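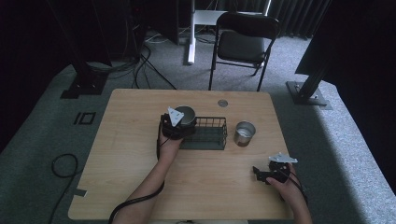 Metal cups and a wire basket on one of the wood tables.

Cups, Baskets and Tables: Frequently Asked Questions
Tratomstead shared workrooms, Oltthorpe. Last revised January 2023.

We use cookies to remember your language and booking details. Accept / Manage settings

Where do the cups go when I'm done?
Rinse them at the sink, dry them, and put them in a wire basket. Full baskets go on the shelf beside the kettle. Please don't carry cups down to the lower floor, where there is no sink.

Can I stack the metal cups?
Two high is fine. Any higher and they wedge together, and pulling them apart dents the rims. If two are already stuck, leave them by the sink with a note.

Are the metal cups okay for hot drinks?
Yes, but the single-wall ones get hot on the outside. There are ceramic mugs in the cupboard if you'd rather have a handle.

Can I put a cup straight on the wood?
A cold one, yes, as long as the bottom is dry. Use a coaster for anything hot. The tables were refinished in August and the finish marks more easily than the old one did.

What is the round hole near the back of the table for?
It's a cable grommet. Run your laptop charger through it and plug in underneath. Take the charger with you when you leave — we end up with a drawer full of them.

How do I clean the tabletop?
Damp cloth, then a dry one, wiping along the grain. No scouring pads and no bleach spray. The bottle marked Dedska under the sink is the only cleaner we use on wood.

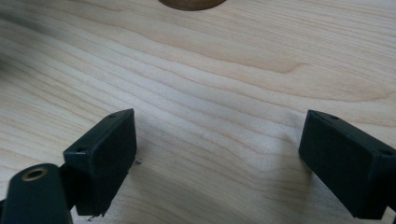
Emília Trnka wrote in to ask whether a pale ring left by a mug will come out, as she had tried the damp cloth twice with no luck. It often will. Leave it overnight, then rub a little Dedska along the grain with a soft cloth. If you can still see it the next day, tell the desk and we'll put the table on the list for the next touch-up.

Can I tape things to the table?
Paper tape or cloth tape only, and peel it off slowly. Packing tape leaves glue behind.

What does it cost to replace something?
We don't charge for a dented cup. A lost basket is 18 dollars. Deep scratches or burns are priced by Štěpánek, the shop that does our refinishing, and the last full top came to 494 dollars.

How many people can sit at one table?
Four with laptops, six without. For groups of up to 40, book the long room.

Contact the desk: extension 3895 | © Tratomstead | Back to top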